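About Hutapea

Hutapea is a small language school for adults. We teach English and Indonesian in the evening, to people who already had a full day of work before they come to us. The school was opened by Sutrisno Khoo, who was before an accountant and learned his English from radio and from one very old grammar book. The book is still in the office and you may borrow it.

In the first year we had 4 students and one room. Now we have 70 students in each term, and the lessons are given on two floors of the same house. Beginners are on the lower floor. The conversation groups are upstairs, where it is more quiet from the street.

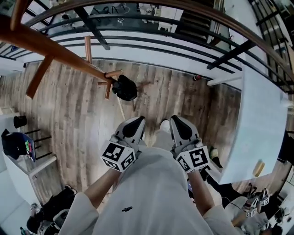

How we teach

A lesson takes 70 minutes with no break. We tried it longer, with a pause for tea, but after the pause half of the group was speaking their own language again. Tea is now after the lesson and many students stay for it.

We don't use one textbook for everybody. Haziq Latuheru, our head teacher, prepares the reading texts himself, and he takes them from ordinary life: a letter from the landlord, a bus notice, a recipe with mistakes in it. Homework is short. Please do it also when you are tired.

Terms and prices

One term is 30 lessons. Students who come with a family member pay 35 dollars less for the second person. In July we are closed, only the office answers e-mail on Tuesdays.

Before you join, we ask you to come for a talk with Haziq. It is not a test and there are no marks. He wants to hear how you speak and what you need the language for, and then he tells you which group has a free chair. If you already studied somewhere else, bring your old notebooks, they are very useful for us.

Last updated: September 23, 2022

Shares: 35
Comments: 4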